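Come try our tabletop cleanup kit (and get paid for it!)

Hi, I'm Efua Addo, and I look after user testing at Ondwood. We make the Borkik, a two-arm kit for tidying and brushing down small work surfaces, and before the new version ships in April I need people who will use it the way real customers do - impatiently, with half the manual unread. I'm looking for 15 testers.

Wads and scraps, soft cloths, a brush to handle: the jobs are that kind of thing. 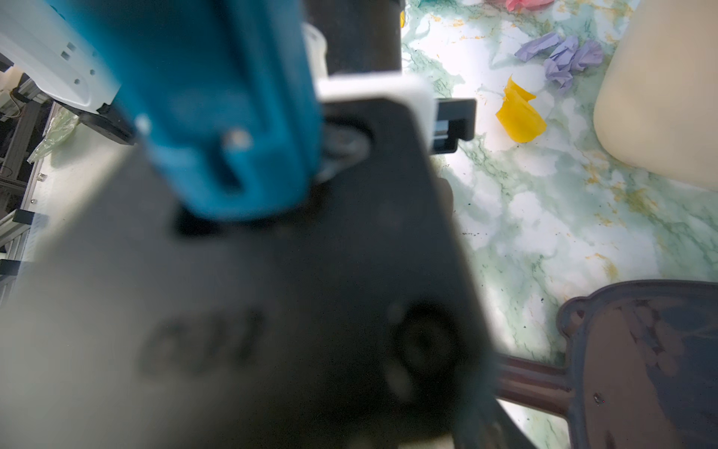
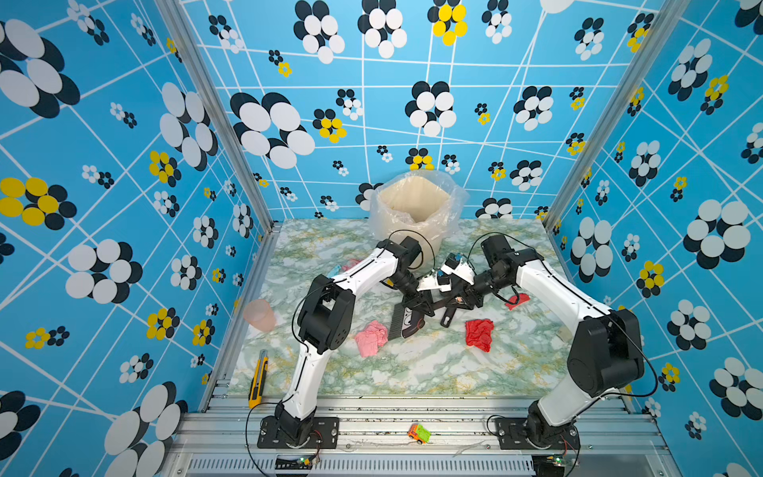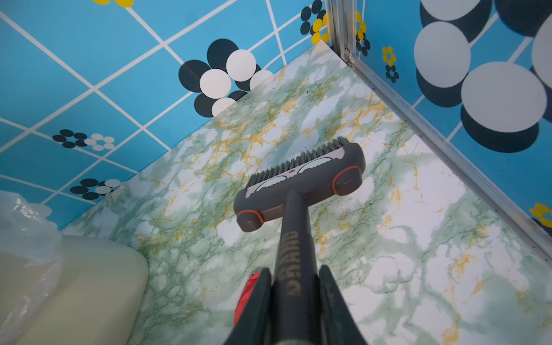
What you'd be doing

You come in for 4 sessions. You set up a messy table, pick a routine, let the arms get on with it and then tell me what bugged you. I really do want the grumbling! Kwadwo Osei sits in for the first session and will help with the software, so no coding needed.

Who I'm after

Anyone over 18 who's comfortable with a laptop. If you've cleaned for a living or run a workshop, even better - you'll spot stuff we miss.

What you get

$200 once you've finished all the sessions, plus $10 each visit for parking or the bus. Lunch is on us (Obed Antwi orders, and he orders big).

To sign up, use the form on our Testers page and put "Borkik" in the subject box. I'll write back to everyone, yes or no.

Posted 2021-11-17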